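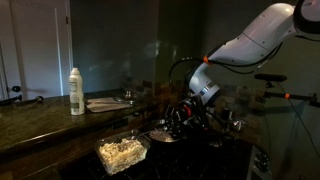
Kitchen Chores, Machine Hands: A Gallery

Whether a machine can do household work depends a great deal on which piece of the work is meant. Moving a closed box from one shelf to another has been routine in factories for decades. Getting a portion of soft food out of a container and into a pan has not, and it is the kind of step that home cooking is full of. This page collects notes from the stove station at Melnyk, our test kitchen in Plakville, where the Hatex group looks at single cooking steps one at a time.

The station is an ordinary domestic range with a counter beside it. No fixtures are bolted to the stovetop and containers are not marked with tracking patterns. Lighting is kept at whatever level the room has, which in the evening is low.

Stovetop, arm over the pan. A black pan with crumbly light brown food in it, the clear container of pale food near the front edge of the stovetop. Clearance between the gripper and the rim of a pan is the main planning limit at this station.

Cables. They run along the outside of the arm with enough slack for the wrist to turn. Too little slack limits wrist rotation; too much and the loop can catch on a pan handle.

Surfaces. Glossy black range, dark polished counter. Both give poor depth readings, and reflections move when the arm moves. Clear plastic is worse: the walls of a container may be missing from the depth image altogether, so its position has to be inferred from the contents.
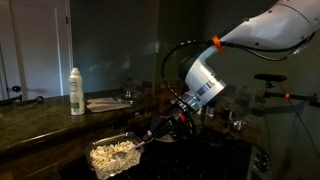
Spoon in the container. The gripper holds the handle and the bowl of the spoon is down in the food. A metal spoon is thin, smooth and slightly curved where a person would hold it, and it tends to rotate between flat fingers under load. A thicker handle would help, but the rule here is to use utensils as sold.

Filled to the rim. A heaped container leaves little room for error on entry. The spoon has to go in at a slant and come out close to level, and light plastic slides on a smooth surface if the spoon pushes against a wall. A person would steady the container with the other hand. A single arm has to keep the sideways force low instead.

Counter side. A white bottle with a pointed top stands within reach of the stove. Squeeze bottles are on the list for a later round – dispensing a set amount by pressure is a separate problem from scooping.

Scoring

Each step is run 50 times under the Rurnel protocol, a short in-house document last revised in September. A run counts if the food ends up in the target vessel, the container stays upright and no person intervenes. Spills of up to 8 grams are allowed. Time is recorded but not scored, as almost every step is slower than the same step done by hand.

Current position

Of the 7 cooking steps on the list, 2 are considered ready to be chained together without a person standing by. Scooping from an open container is not one of them yet. Stirring is closer – the pan tolerates a good deal of inaccuracy, and food that is missed on one pass can be caught on the next.

Page updated 7 February 2018. Results for individual steps are posted separately when a full set of runs is complete.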